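Reading Unusual Books: Handout for Unit 2

Last updated: 25 October 2025

This unit is on novels that are built in an odd way. By that I mean books where the order of the pages, the narrator or the layout does some of the work that plot does in an ordinary novel. We are reading one such book in full, The Ferry Ledger by Luzius Trummer, and short extracts from others. Bring your own copy of the Trummer. The page numbers below are for the 242-page paperback from Datine. The older Wolde edition is fine to read, but the numbering is different and you will have to find the passages yourself.

Terms we will use

Frame story: a story that holds another story inside it. In Trummer, a clerk in Larnville is copying out a damaged ledger, and what he copies is the novel. Keep the clerk and the ledger's first owner separate in your notes. Many essays in January mixed them up.

Unreliable narrator: a narrator whose account the reader has reason to doubt. The doubt has to come from the text. A narrator who is unpleasant, or who has different opinions from yours, is not unreliable on that ground alone. Look for dates that don't fit, people who know things too early, and events told twice with changes.

Fragment: a short section that could be read alone. Fragments may be numbered, titled, or only set off by white space. Trummer numbers his, but skips seven of the numbers. Whether the clerk left those entries out or never had them is a question the book leaves open, and you can argue it either way.

Paratext: everything printed around the main text, such as the title page, notes, index and cover copy. The index in the Trummer is part of the fiction. It lists several people who appear nowhere else in the book.

How to read the first part

Read the first 7 entries straight through without taking notes. Then go back and mark each place where the clerk interrupts. He usually does this in brackets, but on page 31 he does it in the middle of an owner's sentence, with no mark at all. The change in verb tense is the only sign. 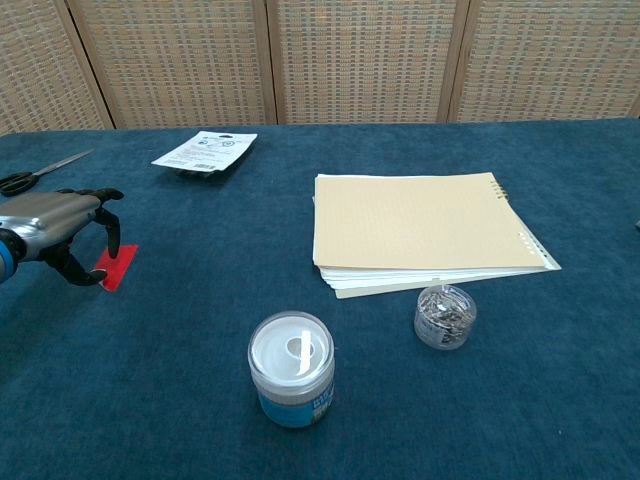
After that, make a simple two-column list. In the left column put what happens in the order it is told. In the right column put the same events in the order they must have taken place. The lists will match for a while and then come apart at the sale of the boat. Bring this list to class, handwritten or typed.

Don't look up a plot summary first. The ones I have seen follow the cover copy, which gets the ending wrong.

Extracts

The Fuvetti packet has two extracts. The first is told entirely in letters, with one side missing. The second is a chapter of footnotes to a text we are not given. For each one, write a paragraph on what you had to work out for yourself and what on the page let you do it.

Short paper

Choose one feature of the Trummer (the numbering, the brackets, the index or the final blank entry) and explain what would be lost if an editor removed it. Quote at least twice. Give page numbers in parentheses and say which edition you used. Do not retell the story, as I have read it. Papers that discuss the index should deal with at least one name that is not in the entries.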